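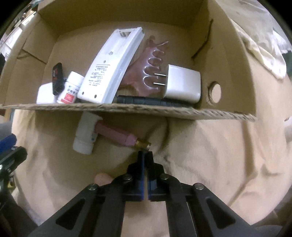 So, step two: recording your demos. I keep mine short – 11 seconds tops – and I reshuffle the shelf after every 5 takes, or the policy just memorizes where the remote is (ask me how I know!). Leave the stuff packed tight. Our first Povska set had everything nicely spread out, and the policy we trained on it fell apart in August the minute two things touched.

Start with 110 demos, train, and look at the failures before you record more. I went up to 303 and most of the gain came from redoing the bad grasps near the box wall.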